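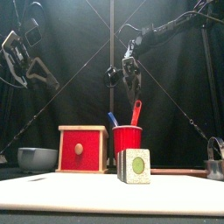 Fig. 1 - Cabinet, cup with utensils, gray bowl and blocks at the rear of the work surface.

Last updated: Wednesday, April 17, 2019

TABLETOP ENCLOSURE - INSPECTION CHECKLIST WITH COMMENTS
Site: Vukberg, ground floor
Inspected by: Thierry Pruvost
Result codes: OK / MONITOR / ACTION

1. Loose items

1.1 Wooden cabinet, red front panel - MONITOR
Knob checked by hand and tight. Top edge free of splinters. The cabinet stands on the rear edge of the white board. Minimum setback is 10 mm from the board edge; move it forward before the next use and recheck.

1.2 Red plastic cup with utensils - MONITOR
No cracks in the rim or base. Both handles stand well above the cup, the red one higher than the blue, so the cup tips easily when knocked. Limit contents to two utensils. Do not add ballast without telling Pruvost.

1.3 Gray bowl - OK
Rim run with a gloved finger, no chips.

1.4 Speckled block with green inset, and the block behind it - OK
Inset flush with the face. Both blocks stable when pushed lightly at the top. Do not stack.

1.5 Metal pan - OK
Handle firm. Store low, on the right.

1.6 Long wooden strip along the back - ACTION
Not fastened at either end. Sand the right end and fix the strip, or take it off the surface. Lebrun has the screws on order.

2. Work surface

2.1 Height - OK
900 mm from floor, measured at the near left and near right corners.

2.2 Clamps, near corners - OK
Both hand-tight plus a quarter turn. The left one was reported slack in November and has held since.

2.3 Brackets, far edge - MONITOR
Checked by touch only. Access from behind is blocked by the fabric. Repeat with the rear panel open.

2.4 Clutter - ACTION
Objects are bunched toward the upper center and lower center of the table. Remove anything not on the day sheet. Pens and markers count as loose items and go back in the drawer at the end of the shift.

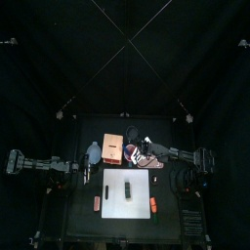
3. Enclosure

3.1 Black fabric, walls and ceiling - OK
Flame-retardant certificate from Guka is in the binder, page 5. No tears. Keep the hem clear of the floor.

3.2 Overhead cables, crossed - MONITOR
Both taut. End fixings at the far corners were checked from a step stool. Hang nothing from them. A cloth was found over one at the previous visit and was removed.

3.3 Wall lights, left and right - OK
Fixtures do not touch the fabric. Supply 110 V, cords intact. Clean covers with a dry cloth, power off.

3.4 Cabling at table level - MONITOR
The coiled bundle on the right is within reach of a sleeve. Jorkix ties are acceptable, tape is not.

4. Follow-up

Items 1.6 and 2.4 to be closed before the enclosure is next signed out. For 2.3, two people are needed to open the rear panel - book in advance. The remaining MONITOR items carry over to the next sheet with the same numbering.

Signed: T. Pruvost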